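Drultari megaphone review - after a summer of rallies

Posted February 2022

Quick one because I keep getting asked about the megaphone. We're the tenants' group fighting the Yorath estate sell-off in Trurkham, and our old loudhailer died in September, halfway through a speech outside the council offices. Borrowed one from the teachers' union for a bit. Then we passed the hat and bought the Drultari. Got it from Lakora, the stage and sound place near the station. They had it in stock, no drama.

It's the 30 watt model with the corded hand mic. There's a bigger one with a trolley but we walk a lot and half our members have crook knees so no.

Sound first. Loud. Properly loud. At the council steps we had 300 people and the ones right up the back near the bus shelter could follow the speeches, which was never the case with the old one. Voices sound like voices. Softer speakers come through OK if they hold the mic close to the mouth, and you will spend your whole life telling people to hold the mic close to the mouth. Music through the aux socket is rubbish. Tinny, no bass. We tried it for the march music once, went back to drums.

Feedback is the big problem. If whoever's on the mic stands in front of the horn it screams. Stand behind it or off to the side and it's fine. We put a bit of yellow tape on the strap to remind people which way to face and that's mostly sorted it.

Siren button. Why. It's right next to the volume wheel and gets bumped constantly, went off in the middle of the minute's silence at the eviction vigil and I wanted to crawl under the footpath. Could not find a way to turn it off in the settings, there are no settings. I've glued a bottle cap over it. Works, looks terrible.

Batteries. Takes C cells, eight of them, and it's not cheap to fill. They don't come in the box either so buy them the day before, not on the morning like I did, driving from servo to servo. One set got us through 2 rallies and a street stall, then it started fading. There's a rechargable pack sold seperately. Haven't bought it. Would if we had the money. It goes from fine to dead pretty fast once it starts crackling, so carry spares in someone's bag and make sure you know whose bag.

Weight is OK for the first half hour. The strap digs in. It's thin webbing with no padding and on the long march (council to the Minister's office, up that hill) we had to swap carriers the whole way. Wrapped an old beach towel round it in the end. A decent strap would cost them nothing.

Rain - it got wet at the January picket, not soaked, drizzle for most of the morning, and still works. The manual says splash resistant and not much more. I'd put a bag over it in anything heavier. The horn end is tough, it's been dropped down the hall stairs and has a scuff and that's all. The battery door is the weak bit, the clip feels like it'll snap one day. We tape it on march days.

Record function: it'll hold a short message and loop it. Thought this was a gimmick but it's been great on the petition table. Someone recorded "save public housing on Yorath, sign here" and we let it run at the market till the egg stall asked us to stop. Handed in 1126 signatures at the end of the month. Not all thanks to the megaphone obviously but people did come over.

The instructions are one folded sheet in tiny print. You won't need them except for the record thing, hold both buttons down till it beeps.
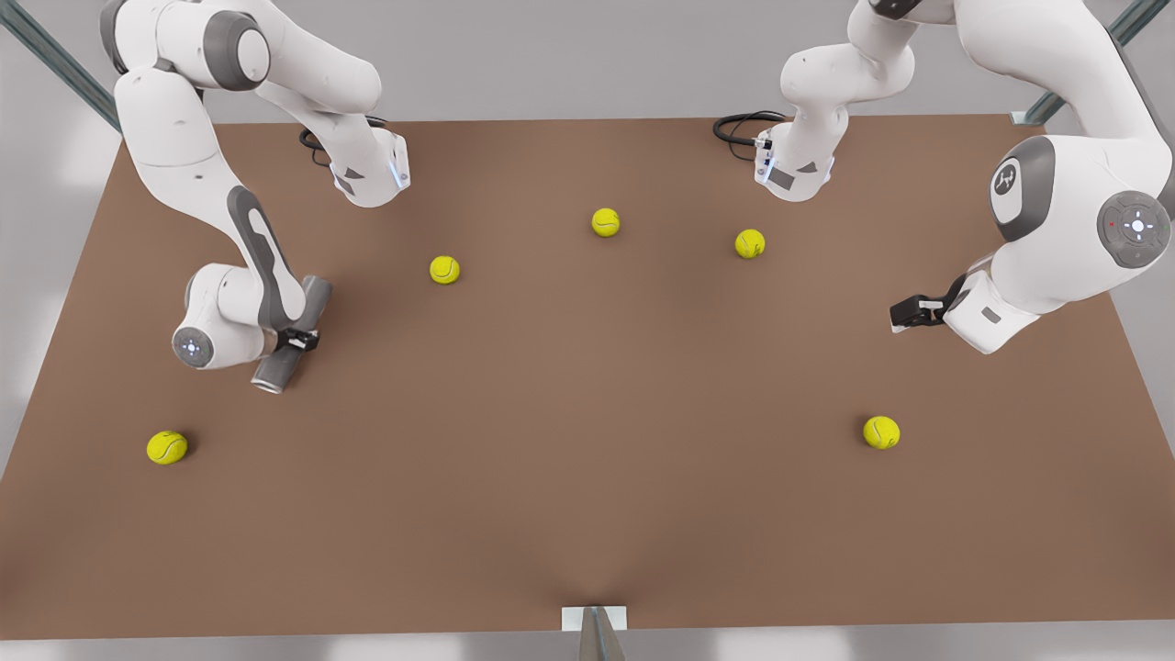
Do you need a permit to use a megaphone at a rally?

Depends on your council. In Trurkham there's no permit for a hand held one in a public place, but you do have to put it on the notice of assembly form, and they can ask you to turn it down near the library and the hospital. Anything on a stand with a generator is a different form and a fee. Ring them first, get the name of whoever you spoke to and write it down, the rangers don't always know their own rules.

Other bits. Lakora swapped the first hand mic for us when the cord went dodgy, took a week, didn't argue. Keep the receipt. The colour is white with a red rim, shows up well in the paper, gets filthy.

Would I buy it again, yeah. Four out of five, loses one for the siren and the strap. If your group only does stalls and small meetings get something cheaper. For marches it's been good.

Groups in our area can borrow it if we're not using it, email the usual address. Bring your own batteries pls.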